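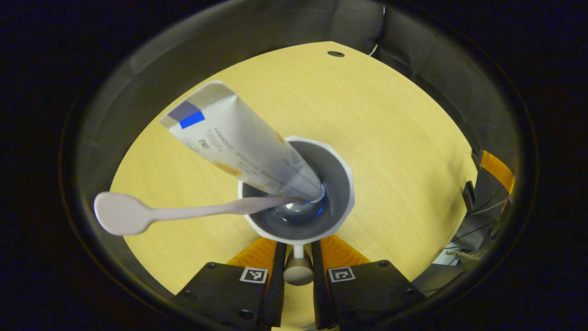 Opening (go slow, let people sit down)

Hello, and thank you all for coming! I'm Kavitha Chacko, and I've spent more hours than I care to admit teaching Wolo to tidy a sink shelf – by hand, with the gripper in my own fist. Say thanks to Laimutė Butkienė here, she did the other half.

Why toothpaste

A tube is soft, so you feel how hard to squeeze, and your hand sorts it out before you've thought about it.

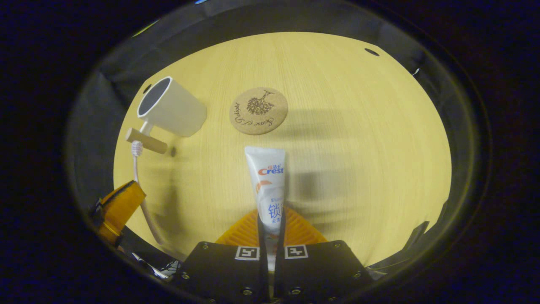 We wanted 290 showings and kept six people busy getting them. Tell the story about my left-handed ones, then take a breath – and on to remote control, where you lose that feel altogether.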